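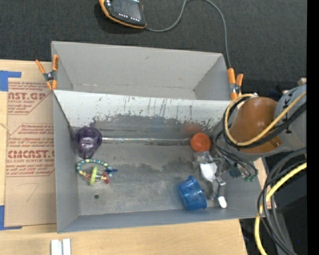 Stop auto-enrolling people at 3 percent and calling it a retirement plan

Posted 05/12/2018 by Celeste Leiva

Quick one because I have a plan meeting in an hour and I'm still annoyed from the last one.

Sat down with the benefits people at Allura last month. Decent company, 2,416 people in the 401(k). They were proud of their participation number and fair enough, it's high. Auto-enrollment does that. You get hired, you do nothing, money comes out of your check. Great.

Then I asked what rate. Three percent. Does it go up? No. Has anybody looked at how many people just stay there? Long pause.

Most of them stay there. Of course they do! The whole reason auto-enrollment works is that people don't touch things. Same inertia that gets them in the plan keeps them parked at a rate that won't pay for much of anything at 67. A sponsor can't brag about the first half of that and shrug at the second.

And the match. Allura matches up to six. So the company picked a default that leaves half the match on the table, and the worker thinks "well, this must be what they recommend." Wouldn't you? I did, at my first job. Took me 4 years to find out I could of been getting more. Nobody lied to me. The form just had a number on it.

I get the pushback. Mircea Hodoroagă, who ran the plan at Villalba for years and knows more about payroll than I ever will, told me flat out that I've never had to take the phone calls. People see a smaller check, they call, they're mad, some drop out completely. His view is that a low default keeps the peace and gets the habit started. Not a dumb argument. If rent is late, an extra three percent is groceries.

But opting down is allowed. It's a form. It's usually two clicks. The person who really can't spare it has every reason to go in and change it, and the person who could spare it and never thinks about it has no reason at all. Set the default for the second one. Make it very easy for the first.

Also money. I know. A higher default means a bigger match bill and that's the conversation finance would rather not have. Fine, say so then. Brirnesholm did. They told their employees in plain words that they couldn't afford to match everyone at six, so they stretched the formula, a smaller match on more dollars, and started new hires at six anyway. Of 246 people hired after the switch, 35 lowered their rate. The rest left it alone. I don't call that a revolt.

Existing employees are the part everyone forgets. Sponsors fix the default for new hires and leave the folks who've been there ten years sitting at three. Sweep them up too. Send a notice, give them a decent window to say no, then move them. And turn on the annual increase, one point a year, timed with raises if payroll can manage it. Skunden does theirs every September and teh help desk barely notices.

Allura says they'll "take it under review." OK. I'll ask again at the next meeting.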